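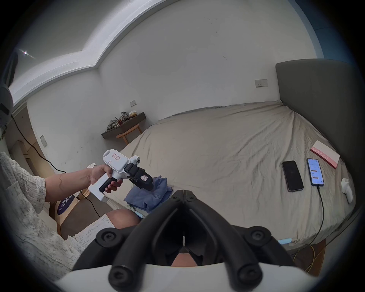 Work with us > Open calls > Households

Call for participants: bed-making and bedroom tidying study, Busville

Posted in February by Hertta Seppälä

We are looking for adults in Busville who make their own bed, or who don't, and are willing to keep a written log of it for 3 weeks. The study is run by Watard, a small outfit that tests household advice before repeating it.

The advice in question is old and confident. Make the bed first thing and the rest of the room will follow. Keep the phone off the mattress and you'll sleep better. Pull the fitted sheet tight every morning and it will last longer. I have read 118 articles saying some version of this, and most of them seem to have been copied from each other. The few that gave a source sent me to a survey of 205 people who were asked how tidy they felt. Feeling tidy is a fine thing, but it doesn't tell me where the socks were.

So we would like to find out what people do with a bed during an ordinary day. Does the sheet get smoothed at all if nobody is coming over? What gets put down on it, and how long does it stay there? Phones, chargers, folded laundry that never reached the drawer – we want all of it written down.

What you would do

Each morning and evening you fill in one page. It asks whether the bed was made, how long that took, and what was lying on it. In the second week half the group will be asked to make the bed before 9 a.m. and the other half will be asked to leave it alone. You don't get to pick your half. If leaving a bed rumpled all day would make you miserable, please don't apply, we have lost people that way before.

One home visit of an hour is included, at a time that suits you. Please don't clean up for it. Everyone does, and it spoils the page for that day.

Who can apply

You need to be 18 or older and sleep in the same bed most nights. A double bed is preferred, shared or not. Renters are welcome. People who sell bedding, write about bedding or organize closets for a living are not eligible.

Pay

A flat $205, paid when the last log page comes in. There is no bonus for a neat bedroom and no free mattress. If someone offers you either in our name, let us know.

How to apply

Write to Blagoje Jurić at the Watard front desk with your name, the size of your bed and two or three sentences on how it looks at noon. Skip the part about how you plan to change. We had 1,102 replies to our last call and most of them were resolutions.

Places are filled in the order that usable replies arrive. Blagoje answers everyone, though slowly.

Recent calls
Rukton: dish rack drying times, closed
Kołodziej: who refolds the towels?
Busville: hallway shoes, second round
Paid log keepers for junk drawers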